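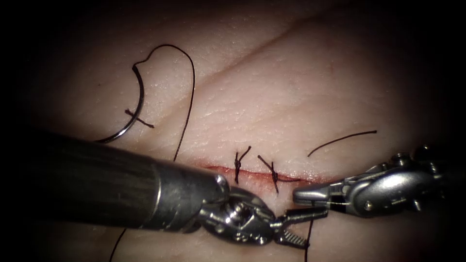

## The Celport wellness plan settlement: your questions

**What was the lawsuit about?**
Celport sold prepaid wellness plans for dogs and cats. According to the complaint, "all follow-up care included" left out stitch removal, rechecks and the plastic cone. Celport denies doing anything wrong, as settling companies do.

**Am I in the class?**
You are if you bought a Firell or Ketona plan and were billed separately for follow-up care. The court's list has 891 households on it. Your pet isn't a member, however strongly it feels.

**How much will I get?**
Up to $25 per follow-up visit, for a maximum of 16 visits. If your cat managed more than that, please accept our sympathy, which is unlimited.
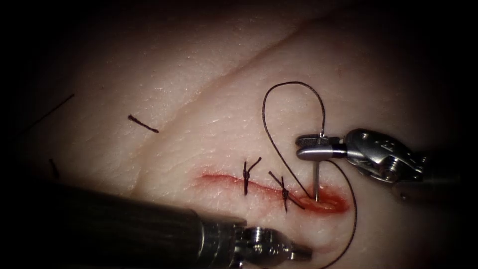

*Two interrupted stitches closing part of an incision.*

**Do I need receipts?**
For one or two visits, a signed statement will do. Beyond 2, send bills or card statements. Chewed paperwork is fine if the date and amount are readable.

**What's the deadline?**
Claims must be postmarked by January 20, 2025. We have heard the one about the dog and the claim form.

**Who is handling claims?**
Bouazza Claims Services. Roxana Quintero runs the claims desk and can send you a paper form. Questions about the settlement itself go to class counsel, Alby Goodwin, who would like everyone to know that he can't tell you whether a lump is normal.

**Can I opt out?**
Yes, in writing, by the same deadline. You keep your right to sue Celport on your own and give up the check.

**My plan was canceled in November. Does that matter?**
No. Visits billed before the cancellation still count.

**Can I be paid in plan credit?**
You can. So far almost 2 people have asked. (One hung up partway through.)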